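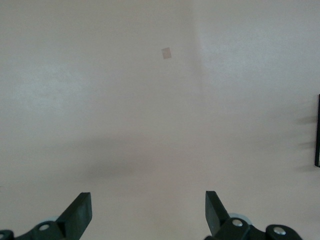
The wrist camera view with the fingers wide open and the little tan square up near the top.

17 Sep 2023

So the gripper on Barna has been annoying me since February, and this weekend I finally took it apart. Barna is my bench arm, for anyone new (the older one, Fekine, is still in a box with its elbow off and I don't want to talk about it). The arm itself is fine. It was the fingers. One of them had started arriving a hair before the other one, so every time it went to pick up a small part it would nudge the part sideways first and then close on wherever it had ended up. With big things you'd never notice. With anything thin it was hopeless.

My first guess was the motor, because my first guess is always the motor. I ordered a spare, waited for it, fitted it, and got exactly the same lopsided close. Good to have a spare, I suppose!

The real trouble was in the linkage. Each finger hangs off a couple of short links, and the links turn on screws — you can see three of the silver heads along the bottom of the picture. If one of those screws is a touch too tight, its side drags. If it's too loose, the finger wobbles and the tip lands somewhere different every time. Mine had one of each, on opposite sides, which explains why every adjustment I'd made in software helped for a day and then made things worse.

How I set them now: power off, cable unplugged, and the fingers moved by hand the whole way through. I back the screw out until the link flops, then bring it in slowly until the flop goes away, and then I stop. If I can feel any drag at all I've gone too far and I start over. One tiny drop of threadlocker on the threads, kept well clear of the link, and then leave it alone overnight. I did not leave it alone overnight the first time. The screw walked back out during testing and I got to do that side again.

While it was apart I cleaned everything with a dry brush and a cotton swab. There was a gray paste behind one of the links that I think was old grease plus cardboard dust, from back when Barna was sorting boxes for me. I put new grease on very sparingly, the thick plastic-safe stuff I got from Dobre, and wiped most of it off again. The first time I ever greased a gripper I was so generous that it left fingerprints on everything it touched.

Then the zeroing. The controller wants a number for "fully open" and a number for "fully closed", and I'd been using the ones that came with the kit, 0 and 500. After the rebuild the fingertips met at 469. Past that the motor was just leaning on the fingers and getting warm, so all this time I'd been asking it to squeeze through itself. I set the closed limit to 469, ran it open and shut 100 times with nothing in it, and checked the screws with a driver afterward. None of them had moved. I may have done a small dance.

Last job was the camera. I like to have both fingertips in view when they're open, plus a decent stretch of table past them, and the mount had sagged enough over the summer that I was mostly looking at bracket. It's back up now. For a target I use a small tan square on a plain pale surface and go through 6 positions, parking the arm over each one and checking that the square turns up where the software believes it is. The view in the picture has it almost straight above the midpoint between the tips, and I was very pleased with that one.

Shadows are still a nuisance. On a surface this pale they come out as soft gray smudges, and Brilline (the vision software, which I otherwise love) will sometimes decide a smudge is a part and ask the arm to go and fetch it. Raising the threshold helps, but then it starts missing light-colored parts. I've got a second lamp on the way, and I want to try bouncing it off the ceiling before I touch any more settings.

If you have the same style of gripper, mark your screws with a paint pen once they're set. A thin line across the head and onto the link is enough, and then a quick look tells you whether something has turned. I haven't done mine yet. The pen is in the kitchen drawer, and the next job after that is Fekine's elbow.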